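Why do shiny things shine?
A page for curious children, ages 8 and up
Written by Dorota Tokarz for the Clurkenham Children's Science Pages

Take a metal spoon and look into it. You can find your face there, maybe a little fat or upside down. Now look at a piece of toast. Your face is not in the toast. But the same light falls on both of them. Why is one shiny and the other one dull?

To answer this, we must first follow the light.

Light goes in straight lines

Light comes from the sun, from a lamp or from a candle. It travels in straight lines and it is very, very fast. When light comes to an object, some of it is taken in by the object, and some of it bounces off. We call this bouncing "reflection". You see the object when the bounced light goes into your eye.

In a completely dark room you can't see even the whitest wall, as there is no light that could bounce from it.

Smooth and rough

Think of a rubber ball. If you throw it at a flat floor, you can guess where it will go. If you throw it at a heap of stones, it can jump anywhere, even back into your nose.

Light does something similar. On a very smooth surface, the rays that came side by side also leave side by side. They keep their order, and this is why you can see a picture in a mirror. On a rough surface, the rays go away in all directions and the order is lost. You still see the surface, but you see no picture in it.

Paper feels smooth to your finger. Under a microscope it looks more like a forest after a storm, full of small threads lying over each other. For light, paper is very rough.

Things in between

Most things are not perfect mirrors and not perfectly dull. An apple has a color of its own, red or green, and also a small white spot where the lamp is reflected. Painters know this spot well. They call it a highlight, and they often add it at the end with one touch of a thin brush.

A glossy table works in the same way as the apple. Part of the light bounces off the top at once and shows you the lamps as bright spots. The other part goes a little bit inside, is scattered there, and comes out to show you the color of the table.
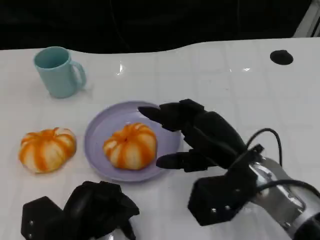 Why does a bright spot on a shiny surface move when I move my head?
The spot is a reflection of the lamp, and it is not painted on the surface. The light must bounce at exactly the right angle to reach your eye. When your eye goes to a new place, another part of the surface has the right angle, so you see the spot there.

The rule of the equal angles

There is a rule for mirrors, and people knew it already in ancient times. Light leaves a mirror at the same angle at which it arrived. If it comes in steep, it goes out steep. If it comes in low, it goes out low.

You can test this at home. You need a flashlight, a small mirror, a sheet of white paper and a helper.

Put the mirror flat on the floor, near a wall. Ask your helper to hold the paper against the wall. Make the room dark and point the flashlight at the mirror. A patch of light will appear on the wall or on the paper. Now hold the flashlight lower and point it at the mirror again. Where does the patch go? Draw its place on the paper each time with a pencil.

Please never point the light at somebody's eyes, and never use sunlight for this experiment.

Can a dull thing become shiny?

Yes, and you have seen it many times. A dry stone from the beach is gray and sad. Put it in water and take it out, and it shines. The water fills the small holes and makes a smooth skin over the stone. When the water dries, the shine goes away.

Shoe polish does this too. The wax fills the tiny scratches in the leather - and then you rub it until it is flat. My grandfather rubbed his shoes 50 times on each side, and he did not allow us to talk to him during it.

Words to remember

Reflection: the bouncing of light from a surface.
Ray: a thin line of light.
Highlight: a small bright spot on a shiny thing.
Matte: not shiny.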